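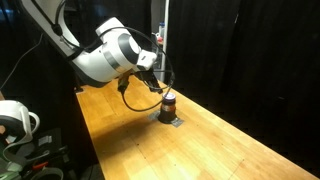 The Rudholm is a portable recording kit for taking testimony from refugees and asylum seekers, and we've been using it at Stindier for long enough now to be properly fond of it. It was built for small rooms and borrowed tables, the sort where an interpreter, a caseworker and somebody with a very long story to tell all have to fit in together. Big microphones on stands make people go quiet. The Rudholm's microphone is a squat little thing, and on a tabletop it takes up no more room than the small jar in the photo, so after a few minutes people stop looking at it and talk to each other instead. We love that!

What's in the case

Main recorder with two separate tracks, one for the speaker and one for the interpreter
Table microphone and two clip-on microphones
Two pairs of headphones
Mains lead, car lead and spare battery
Consent cards in 23 languages, with large-print versions
Padded case with shoulder strap

Two tracks

If you've ever had to check a translation against a recording where both people are speaking at once, you'll know why we go on about this. Each voice has its own track, and you can turn either one down while you listen. Oona Huttunen, who looks after our asylum appeals work, went back over an old interview from Murnden with it and found a village name that had been missed in the written statement (the interpreter had said it, very softly, under a cough).

Keeping recordings safe

Everything is locked with a passphrase as it's recorded. There is no wireless connection of any kind, so files only leave the recorder by cable. If you lose the passphrase, the recordings are gone, and we can't get them back for you. Please agree before the first interview who will hold it.

Details

Recording time on one battery: 29 hours
Storage: 2000 hours of speech
Screen text: English, French, Arabic, Farsi, Tigrinya
Fits under an aeroplane seat

Borrowing one

Legal aid groups and refugee charities can borrow a kit free for 44 days. You pay the return postage. Write to Tuulikki Pesonen at the Koivisto office and say which languages you'll need, as the card sets are packed to order. Kits are usually all out in March, so ask early if you have hearings then.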